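Two-Arm Handling of Open Cardboard Boxes: Learning from Demonstrations

Student project report, second year of the master's programme
Authors: Albane Picard and Ximena Contreras
Supervisor: Solange Pruvost
Submitted: September 13, 2020

1. Subject of the project

Cardboard boxes are easy for a person and difficult for a robot. The walls bend when they are pressed, the flaps move by themselves, and the shape of the box is not the same at the beginning and at the end of the task. Most of the previous student projects in our laboratory used rigid objects, such as cups and blocks. We wanted to know if the same learning method can be used with boxes which are open and which have free flaps.

The question given to us by our supervisor was the following: does the policy learn better when the demonstrations are all made in the same manner, or when the operators are free to choose their own manner? In the first case the operator must always take the box by a side wall near a corner. In the second case the operator can take it by a flap, a wall or a handle hole.

2. Method

We recorded the demonstrations by teleoperation. The operator moves two control arms, and the two arms of the robot follow. Ludivine Le Goff made the demonstrations of the first group and Apolline Hamel made those of the second group. Both had one week of practice before the recordings which we kept.

In total we kept 352 demonstrations, divided equally between the two groups. The recordings were cut into short segments with Flavbridge, the annotation program of the laboratory, and this gave 3,594 segments. Each segment has one label: approach, grasp, lift, turn, place or release. We checked the labels by hand, and this work took much more time than we had planned in January.

The background and the table were kept plain, because our segmentation step separates the box from the rest by colour. Brown cardboard is well separated from green and from white. The black fingers of the grippers are also well separated, except when they are in the shadow inside a box.

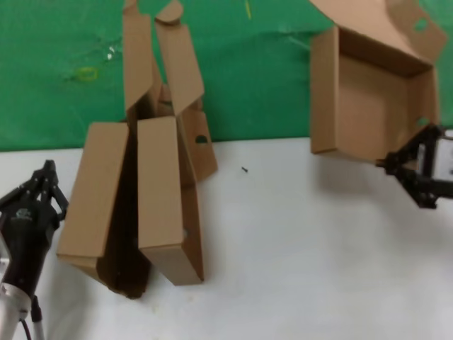
Photo: Skekine project, head camera view. One box is held in the right gripper while the other stands on its end on the table. Credit: A. Picard / X. Contreras.

The grasp on the lower edge of the box was the most used in the first group. It leaves the flaps free, and the opening stays visible for the head camera. Its weak point is the weight: the box is held from one side only, so it can turn between the fingers if the lift is too quick. We asked the operator to lift slowly and to wait a moment before any rotation.

The box which stands on the table is a second difficulty. When its flaps are up, they hide a part of the background, and the two boxes have nearly the same colour. If they come close to each other, the segmentation can join them into one object. We corrected this by adding the position of the grippers as an input. The correction is simple and it is not perfect.

3. Results

Each policy was tested in 80 trials, with the boxes placed in positions that were not in the training data. We counted a trial as a success if the box was lifted, turned and put back on the table without falling and without a visible fold in a wall.

The policy trained on the first group was better for the lift and the turn. The policy trained on the second group was better for the approach, in particular when the box was presented with a flap towards the gripper. In this situation the first policy often stopped in front of the flap, or pushed it and moved the whole box.

The most frequent failure, for both policies, was the release. The fingers opened, but one finger stayed behind the cardboard and pulled the box when the arm went back. We found this failure in some demonstrations too, so the policies have probably learned it from us.

4. Limits and next steps

We had only 2 operators, one for each group. For this reason we cannot separate the effect of the instruction from the effect of the person. This is the principal limit of our result, and a new recording should mix the operators between the groups.

We also used only plain boxes. The boxes with printing, which we received from Pukell, were not used in the tests, as the colour segmentation must first be replaced. The student who continues the project will find the data, the labels and the list of rejected demonstrations in the Bako folder of the laboratory server.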